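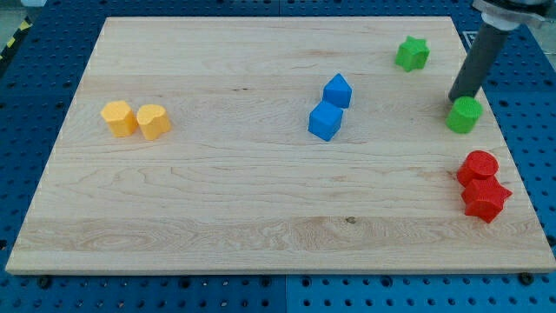

Can the Jikton sorting kit be left running over lunch?
Only once every item below is ticked, and only with the guard closed. The brochure says "unattended from day one." The brochure was not asked to sign this form.

Jikton Tabletop Sorting Kit, trial unit
Pre-use inspection, Trotis workshop
Feb 26, 2024

1. Emergency stop reachable from the operator's side
OK. It is also reachable by elbow, as two of us have now shown.

2. Arm base bolts tight, marked with paint pen
OK after retightening. One had backed off a quarter turn.

3. Power and air lines clear of arm travel
FAIL. Air line rubs at full reach. Clip supplied by Tetteh is too small for the hose supplied by Tetteh. Rerouted with a cable tie; recheck before next shift.

4. Work board seated, no rocking
OK. Push down on all four corners. Pushing on one and nodding does not count.

5. Blocks sorted by color, undamaged, no crumbs of material on the board
OK. Stars wear at the points first, so look there.

6. Finger clearance above the cylinders
OK at slow speed. At full speed the arm comes down with more confidence than we'd like. Limit left at 25 percent.

7. Guard interlock stops motion when opened
OK, tried 18 times. It stopped every time and complained in a different error code twice.

8. Warning labels legible
Partly. The pinch point label is fine. The other one says "Attention to the attention."

9. Cycle counter reset and logged
OK. Service is due at 3000 cycles, according to the manual. The quick start card leaves the line blank.

10. Manual kept at the station
Missing. Last seen at the Pisach site. Ask them for ours back and return their ladder.

Result: usable with an operator present. Items 3 and 10 stay open. Purchase decision moved to April, pending a hose clip.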